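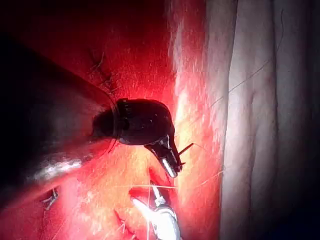 Rainwater pump starts every 11 minutes with all taps closed

Home > Plumbing and water > Tanks and pumps
Posted 2020-05-08

tankside_waltden

We have a poly rainwater tank at the back of the shed that feeds the toilet, the laundry cold tap and one garden tap. The pump is a Kadrić surface-mounted unit with a mechanical pressure switch and a small separate pressure vessel. There is no mains backup on this line. The system went in before we bought the house and the only paperwork is a receipt from a supplier in Zunddale.

For the past month the pump has been starting by itself. I timed it last night with everything shut and it came on every 11 minutes, ran for a few seconds and stopped. During the day, when someone opens the laundry tap, it switches on and off rapidly until the tap is closed. It did not do that when we moved in.

Checked so far:
The garden tap is dry at the spout and at the thread.
No damp ground along the pipe run that I can find, but most of it is under pavers.
Suction strainer cleaned. It had some leaf matter in it.
Tank is more than half full.

I put a tyre gauge on the valve at the end of the pressure vessel while the pump was running and got 88 kPa. I don't know if that is low or normal. Is this a leak, a bad switch or a bad vessel? I would like to avoid lifting the pavers.

gatevalve_greg_no_relation

You may have two separate faults, and they should be tested separately.

Fault A is the pump starting with no demand. Water is leaving the pressurised side somewhere. It can go out through a leak or it can go backward through the check valve into the tank. The switch only responds to the pressure drop, so replacing it will not fix this.

Fault B is the rapid cycling while a tap is open. That is normally a vessel with too little air charge or a failed diaphragm. The reading you took with the system pressurised does not tell you the precharge. You have to read it with the water side at zero.

Test for A:
Let the pump reach cut-out, then turn it off at the power point.
Close the isolating valve on the house side of the pressure vessel.
Watch the pressure gauge for half an hour.

If the gauge falls with that valve closed, the loss is between the check valve and the isolating valve. Look at the check valve first, then the pump shaft seal, then the fittings. If the gauge holds, the loss is downstream. Open the valve again, shut the stop tap at the toilet and repeat. A worn cistern inlet valve passes a thin stream down the back of the pan and makes no noise. Put a few drops of food colouring in the cistern and leave it. Colour in the bowl without flushing means the outlet seal is passing as well.

Do the cistern before you touch the pavers.

Test for B:
Pump off at the power point. Open the laundry tap and leave it open until flow stops.
Press the pin on the vessel's air valve briefly. If water comes out, the diaphragm has failed and the vessel needs replacing. Stop there.
If only air comes out, read the pressure with the tap still open.
Compare it with the cut-in pressure, which should be on the label inside the switch cover. Isolate the pump at the power point and pull the plug before taking the cover off – the terminals behind it are at mains voltage.

Precharge is usually set a little under cut-in. Check the vessel label or the pump manual for the exact margin, as it differs between makers. Use a hand pump and add air in small amounts. A service station compressor will overshoot on a vessel that size.

brotumard_rd

Had the same thing on a 1,000 litre tank. It was the check valve. Grit on the seat. Took it out, rinsed it, put it back with new thread tape and the cycling stopped. Yours could be the same if there were leaves in the strainer.

Also make sure the arrow on the valve points away from the tank when you refit it. I won't say how I know.

pressure_side

Agree with the test order above. A few additions.

If the gauge on the pump is original, tap it lightly before each reading. They stick, and a stuck needle will look like a system that is holding.

Some installations have 2 check valves, one at the tank outlet and one at the pump discharge. If yours is one of these, a fault in the first can be hidden by the second until the second also wears. Look at both while the line is drained.

Write down the time between starts after each change you make. A longer interval means a slower loss, so you can tell whether a repair did part of the job. Do it at night with the washing machine tap closed.

On the vessel, check the precharge again in June. If you have topped it up and it has dropped well below what you set, suspect the air valve core. They cost very little and unscrew with an ordinary tyre valve tool. Release all the air first. Soapy water on the valve will show bubbles if the core is leaking.

Don't leave the pump cycling in the meantime. Turn it off overnight and when you are out. Frequent short starts are hard on the switch contacts and the motor start capacitor.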